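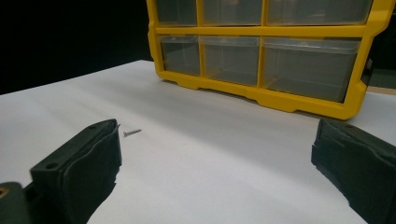
Praltier family trip log: README

Version of 2018-01-07
Maintained by Hongjun Shi

What this is

A set of travel records for 995 legs of journeys made by families with at least one child under twelve. A leg is one movement from one place to another: the drive to the airport, the flight, the bus at the far end, the walk up the hill with the cases. Each leg has its own row. Most of the journeys run between Broltberg and Proltstead, or pass through one of them on the way to see grandparents.

I put the set together after reading one too many articles claiming that travelling with children is easy if you plan properly. I wanted to see whether planning made any difference to how long people spent getting somewhere. I still don't know, and I would be wary of anyone who says this file settles it.

What's in the folder

legs.csv holds one row per leg
families.csv holds one row per family, with no names
notes.txt holds the free comments, lightly trimmed
codes.txt lists the short codes used in legs.csv

Columns in legs.csv

trip_id: groups the legs that belong to one journey. Outward and return journeys have separate ids.
leg_no: the order of the legs within the journey, starting at 1.
mode: car, train, bus, coach, plane, ferry, foot or other. A pushchair counts as foot. So does being carried.
from_place and to_place: town or airport. Home addresses were cut back to the nearest town.
left_at and reached_at: local clock time. See the warning on time zones.
planned_min: how long the family thought the leg would take, in minutes.
actual_min: how long it took, in minutes.
waiting_min: the part of actual_min spent standing or sitting still before setting off.
cost: what was paid for the whole family, in pounds. Blank means not given. Zero means free.
mood: a score from 1 to 5 given by an adult. Please read the section on mood before you use it.

How it was collected

Families filled in a paper sheet or a web form, whichever they liked. The sheet asked for the planned time first and the actual time underneath. I had hoped people would fill in the first box before leaving home. Plenty of them plainly did both at once, at the kitchen table, a week later. You can spot some of these because the planned and actual times are both neat multiples of ten and agree perfectly. I have left them in. Taking out rows because they look too tidy is a good way to get the answer you wanted.

Families found the project through the Praltier mailing list, and a few through friends. They chose to take part. People who enjoy writing down train times are not a fair slice of the travelling public, and I say that as one of them.

Things I would not trust

Time zones. Flights crossing a zone were meant to be recorded in local time at each end. Some families gave everything in home time. Where reached_at minus left_at gives nonsense, use actual_min, which was asked for separately and holds up better.

Waiting time. One family's waiting is another family's lunch. If you ate a sandwich at the gate, were you waiting? The form didn't say, and the answers go both ways.

Cost. Air miles, railcards and lifts from relatives make this column close to useless for comparing one mode with another. Several people entered the price of a ticket bought months before for a different date and then changed. I would use it to tell cheap from dear and stop there.

Mood. An adult scored the mood of the entire family, children included. The children were not asked. Scores for return journeys are lower than for outward ones, and I have already had a message telling me this proves that holidays wear people out. It may only prove that people fill in forms more crossly on a work night.

Small places. Anything from Moen should be treated with care. It has few legs, nearly all from the same household, and they had a bad winter for ferries.

Missing values

If the sheet was blank, the cell is blank. I haven't filled gaps with averages. An earlier copy passed around in September used 0 for missing waiting times, which made Proltstead airport look like the best run place on earth. If your copy has no blanks in waiting_min, throw it away and get this one.

Changes since the September copy

Blanks restored in waiting_min.
Return journeys given their own trip_id.
Duplicate rows removed where a family had sent both the paper sheet and the web form. Where the two disagreed I kept the paper.
"Taxi" folded into "car". I am in 2 minds about this and may undo it.

Using it

Fine uses: practising with messy travel data, looking at how journeys break into legs, drawing maps of who goes where, getting a rough feel for the gap between plans and clocks.

Poor uses: ranking airports or train companies, telling parents what to do, predicting how your own trip will go. A file this size, split by mode and then by town, soon leaves you arguing over a handful of rows. Please don't report a difference between two groups with fewer than 100 legs each without saying so up front.

I am also doubtful about training anything on the mood column. Someone asked whether it could feed a "best time to travel with kids" tool. It could, in the sense that the tool would give out numbers.

Privacy

Names, house numbers, phone numbers and booking references were removed by hand. Children's ages were replaced with bands. The notes were read through twice, but notes are where odd details hide, so write to me if you find something that points to a real household and I will take it out. Dates are kept as the week only.

Licence and credit

Free to copy and change, for any purpose, with credit to the Praltier family trip log. If you publish something from it, link to this README as well as to the files. The numbers travel much faster than the warnings do.

Known faults still open

Two ferry legs have a leg_no of 0.
The code "oth" appears in both upper and lower case.
Journey 400 has a return but no outward part. The family says they did go. I have asked for the sheet again.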